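Computer case

From the Ouellet open handbook of everyday hardware. Part of a series on desktop computers.

A computer case (also tower, chassis, cabinet, box, or wrongly "the CPU" or "the hard drive") is the enclosure that holds most of the parts of a desktop computer. Screen, keyboard and mouse normally sit outside it. Made of steel, aluminium, plastic, glass or a mix. Sold empty, or with a power supply already fitted, or as part of a finished machine.

Contents
Names
History
Sizes
Layout
Airflow and dust
Noise
Materials and finish
Working inside
Common question
See also

Names

"Case" is the usual word in British shops. "Chassis" strictly means the frame without the outer panels, but the two get mixed up all the time. "Tower" for upright ones, "desktop" for the flat kind that went under the monitor, though "desktop" now means the whole computer, which confuses people.

History

Early home computers mostly had no separate case. Keyboard and board in one plastic shell, plugged into a television. Office machines of the 1980s went the other way: wide flat steel boxes, heavy, monitor on top. Towers were first a server thing, then spread to homes in the 1990s as desks got crowded and drives multiplied. Beige was standard for years. Black took over in the early 2000s, later white, and side windows went from odd hobby item to normal.

Optical drives going out of use changed the front panel more than anything else. Once the big drive bays were dropped, makers could put mesh or glass across the whole front and move storage behind the board tray or under a shroud.

Sizes

Usually named after the largest motherboard that fits.

Full tower. Biggest. Room for long graphics cards, many drives, thick radiators. Heavy to lift even when empty.
Mid tower. The common one. Takes a full size ATX board.
Mini tower. Takes microATX and smaller.
Small form factor. Anything built round a mini-ITX board, often needing a smaller power supply. Check lengths before buying, cooler height especially.
Horizontal. Lies flat, used under televisions. Less common now.

The names are loose. One maker's mid tower can be bigger then another's full tower, so go by the measurements. The Kistel 114, a budget mini tower often found in school computer rooms, was sold as a mid tower in some countries with no change to the box at all. The Trandis 800 was the opposite case, a very large tower listed as "compact" on early packaging. Later corrected.

Layout

The motherboard screws to a metal tray by way of short brass pillars called standoffs. These keep the solder points on the underside away from the tray. A missing standoff lets the board flex; an extra one in the wrong place can cause a short. Pattern of holes is set by the board standard, which is why a case can outlive several computers.

Power supply goes at the top rear in older designs, bottom rear in most newer ones. Bottom mounting lets it draw air from below through its own filter. Expansion slots line up with cut-outs at the back, covered by thin metal blanks when not in use. Cheap cases have blanks that snap off and can't be put back.

The front panel carries the power button, sometimes a reset button, USB sockets, audio. Thin wires run from these to pins on the board. Small connectors, tiny labels, widely disliked.

Airflow and dust

Cool air in at the front or bottom, warm air out at the back or top. That is the usual plan. More intake than exhaust gives slight positive pressure, which pushes air out of the gaps and slows the build up of dust. Filters help but need cleaning, and a blocked one is worse than none. Carpets are bad. So are pets.

Noise

Comes mostly from fans, then from spinning drives, then from thin panels that buzz. Larger fans can turn slower for the same air. Rubber mounts cut vibration. Foam lined panels dull the sound a bit but hold heat in.

Materials and finish

Steel is cheap, stiff and heavy. Aluminium is lighter and costs more, dents easier. Tempered glass shows off the inside and shatters if a corner is set down on tile. The Dustuleck line used pressed bamboo side panels for 2 seasons, then droped them over warping.

Working inside

Power off, mains lead out, panel off. A tower is normally laid on its side so the board faces up and cards don't hang from their slots. 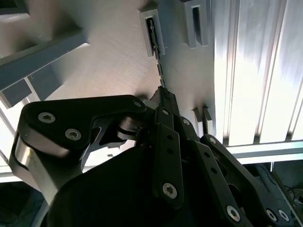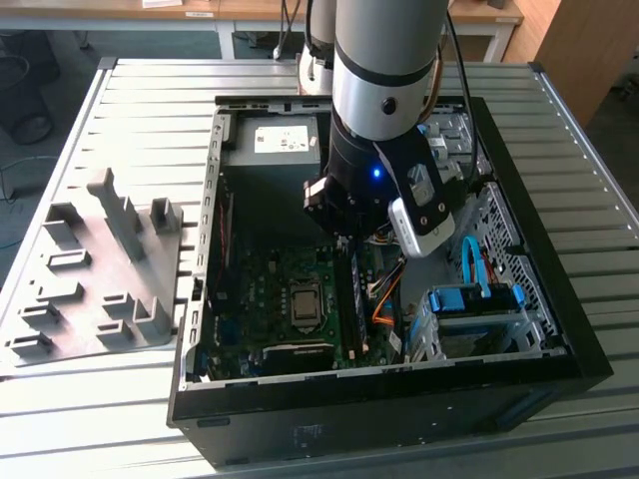 Common question

Will an old case take a new motherboard?

Often it will, as the ATX mounting holes have stayed much the same for decades. Check the board size against the tray, then the height of the cooler and length of the graphics card. Some ready-built office machines use their own shapes and odd front panel plugs, and those are harder to reuse.

See also

Motherboard
Power supply unit
Standoff
Cable management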